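About Flirnby Lettings

Flirnby Lettings is an independent letting and property management agency. Lorraine Gosling opened the office in October with one desk and a list of 2 landlords. We now look after 83 homes in Landby and the villages on the Tokska side, mostly terraces, flats over shops and a few older cottages. The oldest dates from 1663 and still has its original beams.

Sheila Rudd handles viewings and new tenancies. Agustina Zúñiga deals with repairs, inspections and check-outs. Kalevi Vuorinen does the accounts and pays landlords on the first working day after rent clears.

We manage every property ourselves – keys, inventories and deposits are all dealt with from the Landby office. Tenants can report a repair by phone, by email or at the counter.

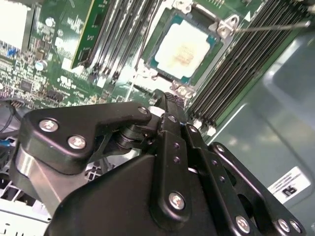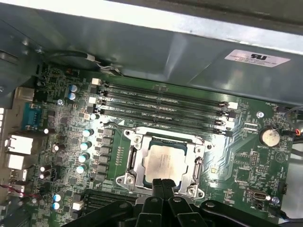 Landlords are sent a statement each month and a written report after each inspection. If a job will cost more than £600 we ask before booking it. Viewings are by appointment, including Saturday mornings, and the office is closed on Sundays and bank holidays.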